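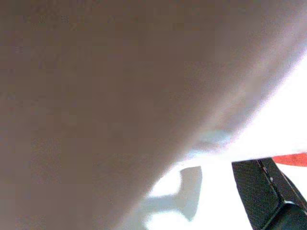 Indport, May

Stamel is the linen room at the Etier guest house, and the pages in this gallery cover the sorting and folding of printed cottons and bedding before they go back to the shelves. The work is done on a white surface under strong overhead light, which makes stains and thin spots easier to find. Ionuț Pîrvu wrote the folding order now in use. Alby Ruawai keeps the shelf list.

Pieces are sorted by ground color first and by print second. White grounds go in one stack and tinted grounds in another – the two are never stored together, as dye from the tinted cloth can transfer under pressure. Plain pieces without a print go last.

The wash for printed cloth is set at 60 degrees with a short spin. Cloth that comes out with hard creases is shaken once and laid out again before folding. Ironing is left for table linen only.

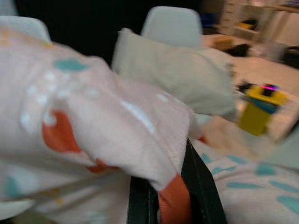
Pale pink with orange and teal in the print belongs to the tinted stack. White with teal dashes belongs to the other. Both are folded in thirds along the long side, then in half, with the print facing out so that a piece can be identified without opening it.

Pillows stay out of the cloth stacks. They are checked at the seams and corners, then stood on edge on the upper shelf with a gap between each one. A pillow that does not recover its shape within 10 minutes of being pressed flat is set aside for refilling.

Shelf labels follow the Olteanu numbering. Tinted prints start at 200 and white prints at 211. Labels go on the shelf edge, never on the cloth – adhesive residue survived several washes in last year's stock and two sets had to be cut down for cleaning rags.

Folding order and shelf list are kept inside the linen room door. Corrections to the list go to Alby Ruawai before the evening count at Etier.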